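**Votbridge refurbishing shop moves desktop teardown to slatted tables**

The Votbridge computer reuse shop on Rivadeneyra Street changed its teardown procedure for desktop towers in February. Cases are now laid on their sides on flat metal tables and stripped in a fixed order before any part is tested. Until January, towers were worked on upright at carpeted benches in the front room.

The shop received 756 retired office desktops last year, most of them from school districts and two county offices. Of those, 74 were rejected at final test for damage to the processor socket. Bench lead Lizeth Mamani attributes most of that damage to handling inside the shop.

"A bent pin in the socket means the board goes to scrap," Mamani said. "The power supply may be fine and the drive bay may be fine, but the board is gone."

Under the new order, the side panel comes off first, followed by the memory. The processor is removed next, and a cover goes over the socket before the board leaves the table. Power supplies stay in the case until the board has been inspected. Drives are pulled at intake, logged by serial number and sent to a locked cabinet for erasure. Screws are sorted by thread into trays supplied by Raltivard, a local parts dealer.

Brayan Huaranga, who wrote the procedure, said teardown time has risen by roughly 3 minutes per machine. He expects the difference to shrink as staff get used to the sequence. Small form factor units follow a separate sheet, still in draft.

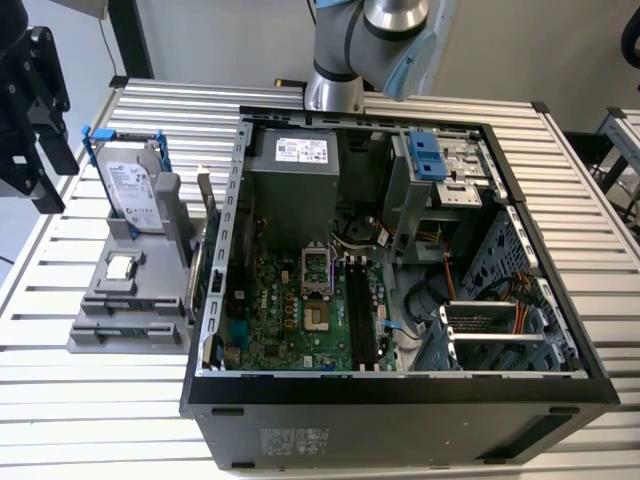
Can a tower with no processor or memory still be donated?

The shop accepts incomplete desktops as long as the case, board and power supply are present. Units missing any of those are taken as scrap metal and are not entered in the reuse log.

Boards that pass inspection are matched with processors from stock and run overnight on a test image. Those that fail are sold by weight to Nullier, which collects every second Friday. Wiring and data cables in usable condition are bagged by length and kept for repairs.

Drop-off is at the rear door from 9 a.m. to 3 p.m. on weekdays. Donors with more than a carload should call ahead and ask for Yaneth Inga at the intake desk. Monitors and printers are not accepted.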